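Dotent Help Desk
Ticket: Label printer skips every fourth label
Status: Solved
Product: Dandatix desktop label printer
Opened by: Wedberg Seeds, packing room

First message
Hello! We love this printer and have put 2000 seed packet labels through it since spring, but it has started leaving a blank after every 3 good ones. Same roll size as always, same computer. I've turned it off and on, cleaned the head with the pen that came in the box and tried a second USB lead. No change. Any ideas very welcome!

Reply from Dotent support
Thanks for such a clear report, it saves a lot of back and forth. Could you tell us which make of roll is in there and whether the gap setting is on Auto or Manual? Please also hold the feed button for 10 seconds and let us know what comes out.

Customer update
Rolls are Dlamini, the matt ones. Gap was on Manual, 4 mm, no idea who set that. The feed button gave me a test strip with a lovely crisp barcode, then two blanks.

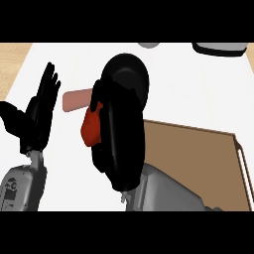 Reply from Dotent support
Brilliant, the crisp barcode means the head is fine. Set the gap to Auto, close the lid until both sides click, then run Calibrate from the Tools menu with the roll loaded. It will feed a short length of blank labels while it measures.

Customer update
Oh, that's wonderful! Calibrated twice (the first time I'd only clicked one side of the lid) and it has just done a whole batch of sweet pea labels without a single blank. I've also saved the settings under a new name so they can't be changed by accident. Happy for you to close this one.

Ticket closed by customer.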